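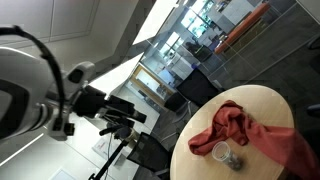 A robot arm beside a round table with a red cloth and a clear plastic cup.

Dikness confirms league structure and ground arrangements for new season

The Dikness Football League has confirmed the structure, ground requirements and registration rules that will apply to its member clubs from the start of the coming season. The changes were approved at the league's annual meeting in January and replace the arrangements in place under the previous handbook.

The league will run 2 divisions, to be known as the Premier Division and Division One. The former Division Two has been closed and its remaining clubs placed in Division One. Promotion and relegation between the divisions will be on a two-up, two-down basis, subject to the promoted clubs meeting the ground requirements set out below.

Drareck Town, who finished top of the old Division One, will play in the Premier Division. Imel Rovers retain their Premier Division place. Mbeki Athletic, who moved to a new ground during the closed period between seasons, have been placed in Division One and will be eligible for promotion in the normal way.

Competition format

Each club will play every other club in its division home and away. A win is worth 3 points and a draw one. Clubs level on points will be separated first by goal difference, then by goals scored, then by the results of the matches between them. If clubs still cannot be separated and the position affects promotion or relegation, a single match will be played at a neutral ground chosen by the league.

Afternoon matches will kick off at 3 pm unless both clubs and the league agree otherwise in writing. Clubs without floodlights may apply for an earlier kick-off during the winter months. Requests must reach the fixtures office before the monthly list is issued – late requests will be treated as postponements and dealt with under the relevant rule.

The League Cup will continue as a knockout competition open to all members. Ties level after normal time will go straight to penalties. Extra time will be played in the final only.

Ground requirements

Premier Division grounds must have a fixed barrier on all sides of the pitch, separate changing rooms for each team, a separate room for match officials and covered standing or seating on at least one side. Floodlights are required for clubs entering the League Cup, with readings taken across a grid of points on the playing surface and submitted with the annual ground form.

The final of the League Cup will be held at Drareck Town's ground, which has a licensed capacity of 4000. Ticket allocations will be divided equally between the finalists, with any unsold tickets returned to the league for general sale.

Division One clubs are not required to provide cover for spectators but must meet the same standards for pitch dimensions, goal fixings and changing rooms. Clubs that share a ground must name the senior tenant on the form. Where fixtures clash, the senior tenant's match takes priority, except in the case of rearranged League Cup ties.

Artificial surfaces are permitted in both divisions provided that a valid test certificate is held. A copy must be lodged with the league before the first home match. Matches played on a surface with an expired certificate may be ordered to be replayed.

Player registration

A total of 91 registration forms were returned as incomplete last season, the most common fault being a missing transfer clearance. Paper forms will no longer be accepted. Clubs must register players through the online system, which will not release a player to the team sheet until all required fields have been filled in and clearance has been received.

A player may be registered with one member club at a time. Loan moves between clubs in the same division are not allowed. Players on loan from outside the league may play in League Cup matches only with the written consent of the parent club, a copy of which must be uploaded before the tie.

Yuto Fukuda, league secretary, said: "The handbook had been amended many times and some of the rules no longer agreed with each other. The new text puts registration, grounds and fixtures in separate sections. Clubs should read all of it before they submit their forms, including the parts that look familiar."

The full handbook is available to member clubs on request from the league office. Fixtures for the opening month will be issued once all ground forms have been received.

Ends

Notes to editors

The Dikness Football League is a regional men's competition for semi-professional and amateur clubs.

Press passes for league matches are issued by the home club. Passes for the League Cup final are issued by the league office only.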